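This site uses cookies to improve your experience. By continuing to browse you agree to our use of them. Accept | Manage settings

Zekmont opens furnished lounge for shared use

The old residents' lounge at Zekmont House reopened on Friday after being shut for most of the winter. The ground floor room can now be booked by anyone living in the building, and by members of the Taradance social club, which lost its own meeting place when the hall in Barua Street closed.

A booking costs £7 for an afternoon or an evening. The room is free in the mornings.

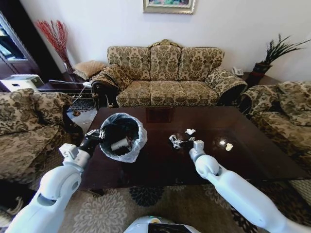
Trasora, the firm that manages the building, said it had kept the existing furniture and spent the money on repairs. The walls have been repainted, the radiators replaced and the lights rewired. Residents were asked in a survey whether they wanted modern seating, and of the 80 replies most asked for the old suite to stay. So the patterned sofa with the carved crest is back in its place against the wall, with the matching armchairs either side of the coffee table. A new suite of the same size had been priced at more than £1000.

The main change for users is in how the room is left. Under the old arrangement cleaners came in twice a day, and the cost was shared across all the flats. They now come once, early in the morning, and whoever has booked the room is expected to clear up before handing back the key. Cans, cups, wrappers and used tissues go in the small lined bin, and the bag is to be tied and taken to the bin store behind the car park.

A deposit of £100 applies to parties and other private events. It is returned the next working day if the room has been left in order. There is no deposit for club meetings. 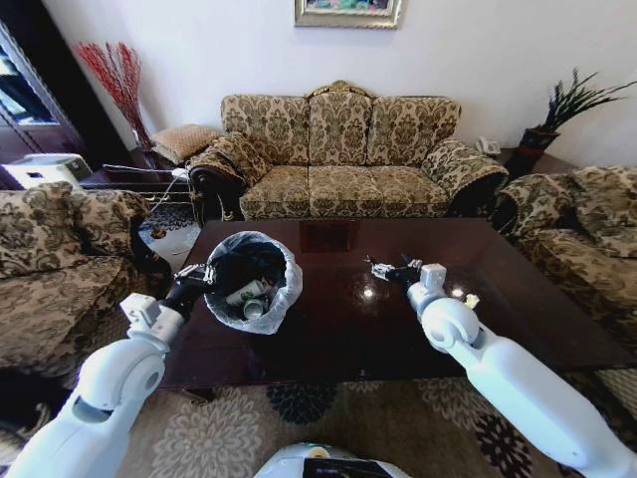 Food and drink are allowed, which was not the case before. Several residents had objected to this at the planning stage on account of the furniture, and red wine and hot takeaway meals are still not permitted in the room. Snacks, cold drinks, tea and coffee are fine. Users are asked to wipe the coffee table with a dry cloth after clearing it, as its dark polished top marks easily and spray cleaners have dulled the finish in the past.

Drink cans should be emptied in the kitchenette sink before they are thrown away. A separate recycling box for cans and bottles is planned for the corridor but has not been delivered.

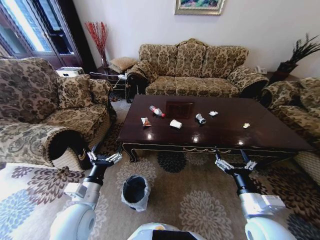
Zekmont News desk

Opening hours are 8am to 10pm. Trasora said it would look again at the closing time in the summer, after requests from the Taradance card group for a later finish.

Small items that are easily missed, such as bottle tops and scraps of paper, have been the most common complaint from one group about another in the past. Anyone who finds the table littered on arrival should tell the front desk before starting their own session, so that it is not put down to them.

Bookings are taken at the front desk or by phone. Keys must be signed for. The piano has gone to the Barua Street nursery and will not be replaced.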